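How to strap an ankle for football (and get back out there without making it worse)

If you play or coach at club level for long enough, you'll end up taping ankles. I've done it for the seniors at Lostham for years now, and I still love it - there's something great about sending a player out feeling secure and ready to go. It looks fiddly the first few times, but you'll be amazed how quickly your hands learn it.

One serious bit first. Tape is for an ankle that has already been looked at, or for a healthy one you'd like to keep that way. If the player can't take four steps, if there's pain when you press on the bone, or if the swelling came up fast, put the roll down and get them to a doctor or physio. Same goes for anyone with numb toes or broken skin.

What you'll need

Rigid sports tape, 38 mm wide (I get two ankles out of a roll, sometimes a bit more)
Underwrap, if the player has sensitive skin or hairy legs and would rather keep them
Blunt-nosed scissors or a tape cutter
A bench or table high enough to save your back

Make sure the skin is clean and dry. Sunscreen and moisturiser are the usual culprits when tape slides off by half-time, so wipe the leg down properly. Ask about tape allergies every single time, even with players you've strapped all season.

Step 1: Get the foot in position

Sit the player with their leg out straight and the heel hanging just over the end of the bench. The foot should be at a right angle to the shin, toes pointing at the ceiling. They have to hold it there the whole way through! Most will let it droop the moment they start chatting. Ratree Rungrueang, our women's captain, loops a towel under the ball of her foot and pulls on it until I get to the heel, and it works a treat.

Step 2: Lay the anchors

Put two strips around the lower leg, about 12 cm above the ankle bones, overlapping by half. Follow the shape of the leg so the edges sit flat. No tension here at all. The calf muscle swells when it works, and a tight anchor will have your player hobbling off with cramp.

Step 3: Add the stirrups

Start on the inside of the anchor, run the tape straight down behind the inner ankle bone, under the heel and up the outside to finish on the anchor again. Pull firmly as you come up the outside. That upward pull is what stops the foot rolling in, so give it a decent tug. Lay a second stirrup slightly forward of the first, then a third if it's a big unit of a centre back.

Step 4: Figure six

From the inside anchor go down, under the heel and back up across the front of the ankle to where you began, so it makes a 6. Do two of these. Smooth every strip with your palm as you go - wrinkles turn into blisters, and blisters turn into a very grumpy left winger.

Step 5: Heel locks

Everyone struggles with these, so practise on a mate on a Thursday night and not five minutes before kick-off. Begin high on the front of the shin, angle down behind the ankle, catch the heel, come under the foot and back up to the front. Then repeat in the opposite direction. Mesfin Bogale taught me to say "behind, under, up" out loud while I did it, and I still mutter it now.

Step 6: Close it off

Cover the loose ends with another pair of anchors, again with no tension. Check for gaps around the heel and patch any you find.

Step 7: Test it

Press a toenail until it goes pale and let go. The colour should come back within 2 seconds. Then have the player stand, walk, jog and do a few sharp changes of direction in their boots. Pins and needles, or toes going cold or blue, mean it comes off straight away and you start over.

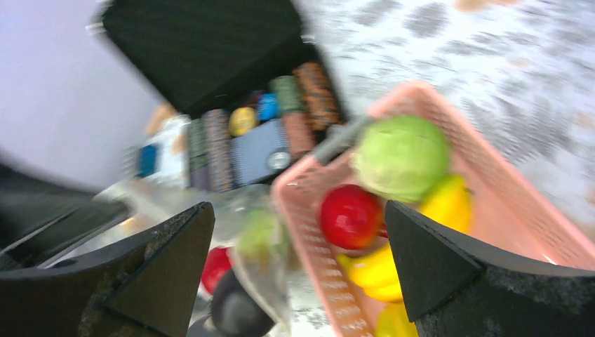

Step 8: Take it off

Get the tape off soon after the final whistle. Cut up the side, steering around the ankle bone, and peel it back slowly and low to the skin while you press the skin down with your other hand. Ripping it off gets a laugh in the rooms but it can take skin with it.

Keeping the ankle strong

Tape loosens as you play, so please do the balance work too! Stand on the bad leg while you brush your teeth, morning and night. Once that's easy, shut your eyes, and after that get someone to throw you a ball. Add calf raises and some gentle hopping when your physio gives the nod.

Have a go and let me know how your heel locks turn out.

200 shares | 12 comments

Contact us | © Lostham Football Club | Back to top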